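Hutsuliak gripper trials – progress report to the Clornholm small projects fund
Second report, posted by Olesia Prokopenko

Hi all, and thanks for being patient with me while the first month of trials dragged into the second. I'd promised you a comparison of three gripper setups on the cabinet-opening job, and I've got most of one now. I also have a budget question at the end, so please don't stop reading at the good news!

A quick reminder of where we left things. In the first report I'd only just got the simulator running on the Fokemdale machine and all I could show you was an arm waving at furniture. Since then we've settled on one kitchen layout and one arm, and we swap only what's on the end of it. The three setups are the stock parallel gripper (we call it the plain one), the same gripper with notched contact pads, and Tuto, which is our own three-finger design that you kindly paid for. Everything still happens in simulation. No real cabinets have been harmed yet.

Each setup got 700 attempts at pulling open a drawer or door by its rail handle. I randomize where the arm starts and how the cabinet is turned, and I leave the lighting alone. An attempt counts if the thing opens by at least a hand's width and the fingers don't lose the handle on the way. I was strict about that second part, because a gripper that yanks a door open and then drops it is no use to anyone later on.

The plain gripper did okay on straight pulls and poorly on anything where it came in from low down. It would close on the rail, start pulling, and slide off sideways. Tuto did better from low angles, which made me very happy for a day or two, and then I noticed how long it was taking. The third finger needs room, so the planner backs off and tries again, and sometimes again after that. I stop every attempt at 60 seconds and Tuto ran into that limit far more than the other two. Some of that is my planner settings and I don't want to blame the hand for it until I've cleaned them up.

The padded parallel gripper is the surprise. It's the cheapest change of the lot – a pair of small parts on hardware we already have – and it held the rail well from nearly everywhere. It got 600 clean openings out of its 700. I ran the first batch twice since I didn't believe it, and the second run came out so close that I've stopped worrying.

I do have worries about the pads themselves, though. Notches are easy for a simulator to get wrong. Contact gets worked out on simplified shapes, and a sharp little step can catch on a square rail much more firmly than rubber or plastic ever would. I've started a side test with the notches smoothed over to see how much of that score goes away. If it's a lot, I'll tell you so in the next report.

The wrist camera work went along quietly next to all this. I moved the viewpoint back a little so both fingertips stay in view during the approach, and that has helped more than the fancier handle detector I spent most of a week on. What still gives us trouble is coming up from underneath. The cabinet takes over so much of the view that the detector gets confused about which long straight edge is the handle and which is the cabinet. I went through 724 saved approach views by hand and tagged the handle in each one (lots of tea), and I'll retrain on those next.
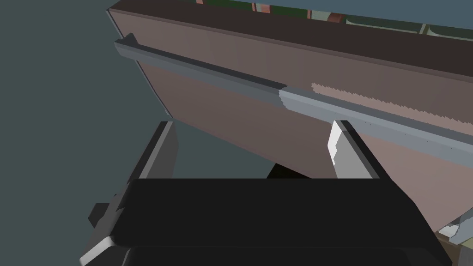

Page last changed: September 28, 2021

You get a fair idea of the low approach from this view, with the open fingers under the cabinet and the rail running off at a slant above them. The pale notched pad on the right fingertip is the part I've been going on about. See how the rail changes from a darker gray to a lighter one partway along? The detector likes to end the handle right there, and then the planner picks a grasp point way too close to one side.

What's next, then. I want to finish the smoothed-pad test, fix the planner's habit of backing off with Tuto, and retrain the detector on the tagged views. After that I'd like to move the padded gripper onto the real arm in October, starting with one drawer and a very slow pull.

Which brings me to the money. We have some left from the Tuto finger order, and I'd like your okay to spend it on real pads in two or three different materials. I know the grant was written for the three-finger hand, and I'm not giving up on it. I just think the pads should get their turn on the bench first. If you'd like that as a formal change request, send me the form and I'll fill it in the same day.

Olesia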